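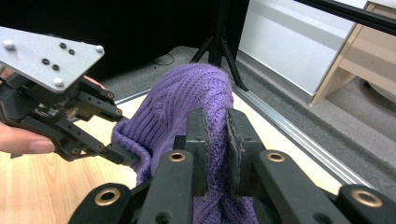
Knitted hat held by both grippers, textured pad on the right jaw of the nearer one.

Magesa soft goods subset: known fault with jaw pads

Please read this before training on the hat and scarf episodes. It covers a pad fault that affects part of the set.

What went wrong
The gripping pad on one jaw of unit B worked loose during the July sessions. Once the edge lifted, knitted fabric could catch under it. The jaws then opened as commanded but the fabric stayed attached, and the log still recorded a clean release. Nipon Wongsuwan found the mismatch when replaying episodes where the hat was dragged after the gripper had let go.

What is affected
The subset has 137 episodes. In 51 of them the release label is wrong or can't be trusted. These carry the flag pad_fault = 1. Grasp labels were checked separately and are fine. Unit A was not affected.

In 6 of the flagged episodes the operator pulled the fabric free by hand — fingers came close to the jaws while the servos were powered. Don't use these as examples of correct handling.

What we changed
Pads are now glued and clamped overnight, and swapped after 40 episodes on knitwear. The operator cuts servo power before freeing any caught fabric. Montri Thammasiri added a check that compares jaw opening with fabric movement, and it runs before an episode is accepted.

Not fixed
Release times in the flagged episodes have not been relabelled. Scarf episodes recorded at Eldale used older pads and have only been spot-checked. Report anything odd to Montri with the episode number.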